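Starting a thread on looking after the simulated copy of our two-arm cell at Ballinow. The real cell gets its grease and bolts on a rota. The copy needs looking after too, and most of this month's work went there.

Wrist views and a body view from the sim, all from the same job.

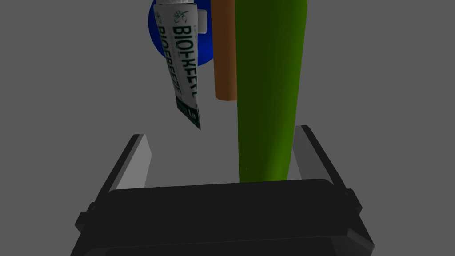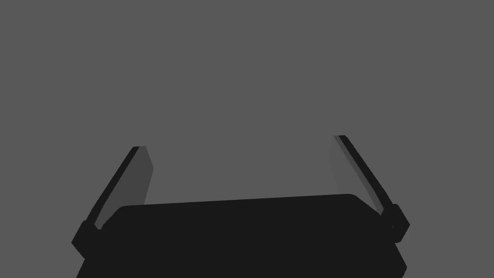
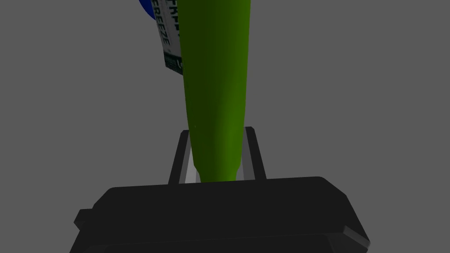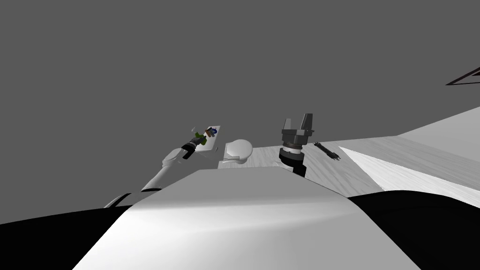
The job was resetting the gripper models after Fusia, our simulator build, was updated in March. The update changed how finger joints read their open position, so every gripper had to be zeroed again. I do this with nothing in the jaws and a bare background, as in the second picture, where the fingers lean away from each other and there is only grey between them. If one finger is out, that is the easiest place to spot it.

Method, for anyone with the same setup. Close the jaws fully, write down the joint value, open them fully, write that down as well. Do it 5 times. Ours runs from 0 to 1,000 in the controller and the left hand was stopping at 846, so it had lost a fair bit of travel.

Cause was a soft limit left in the Vusarell config from an old set of fingers. Took it out, restarted, full travel back. The right hand was fine but I zeroed it anyway so both files carry the same version.

Next is the contact pads. Flat pads on a tapered object are the awkward case. The long green one in the first and third pictures gets narrower towards the gripper, so the pads only meet it along a short line and the solver can let it creep. I raised the pad friction one step and left the grip force alone.

Printed flat things are the other check. The left gripper in the last picture has a small card or box in it, and that sort of item shows up a bad pad angle quickly - it twists in the jaws as soon as the wrist turns.

Last item is the wrist camera mounts. Moodley, our logging tool, stores the mount offset separately from the arm model, so it does not follow when you update the arm. Check it by hand. I have more than 4 old logs with the wrong offset in them and will have to redo the lot.

Settings file is on the Ballinow shared drive under grippers. Keep the old one until you have run a full shift on the new one. Pads again next month.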